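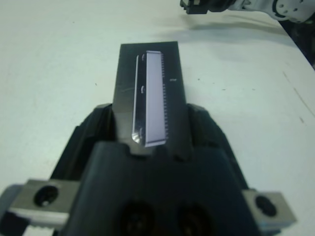

Resard Repair Club - members' list

Re: box lids, which way round??

Sorry for the slow answer, been up to my ears in the Urnen order. Quoting the bit I'm answering:

> Got the first 20 boxes out of the carton. Lid has the pale strip
> along it, base is just a plain tray with a rim. Does the strip go
> to the front or the back? And do we put the phone in before the lid
> goes on or wait till they've all been checked? Dont want to
> do 58 of them wrong.

Strip to the front, always. Front being the side with the Flukudora sticker underneath, turn the base over if you can't find it. Lid straight down, no sliding it in from one end, the rim marks very easily and I've already had two back with scuffs.

Before you close any of them have a look at the strip itself. Hold the lid flat and check the long edges, both sides. Any dust, wipe it with the dry cloth, not the blue one. Blue one leaves fluff. 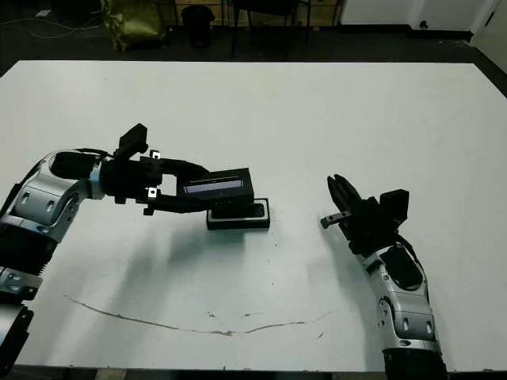 Lid over its base, white table.

Phones: wait. Check first, box after. Put the phone lying flat on the base while you do the paperwork, then it can't wander off with somebody elses. Lid stays beside it till the number's written down. Numbers carry on from 942 so please don't start again at one like last time, took me a whole evening to sort out. 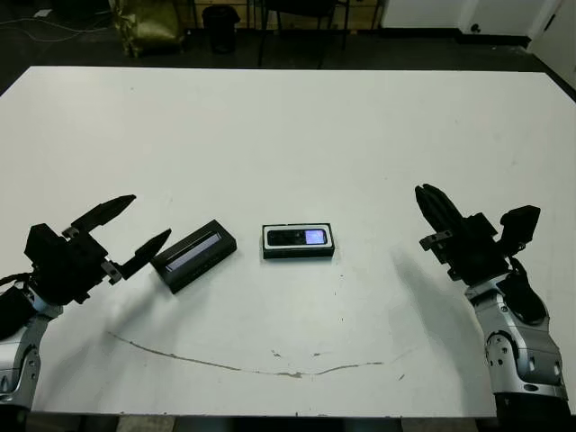

Phone on the base, second box to the left.

Other things. Table needs clearing by 6 as the Rimkutė lot have it after us. Empty cartons flat behind the door. We're a few short on labels, I've asked for 1000 more but they won't be here until March, so one per box and none on the lids pls.

If a lid won't sit level put it to one side with a note on and I'll look at it, don't press it.

Got to run, will read replies tonight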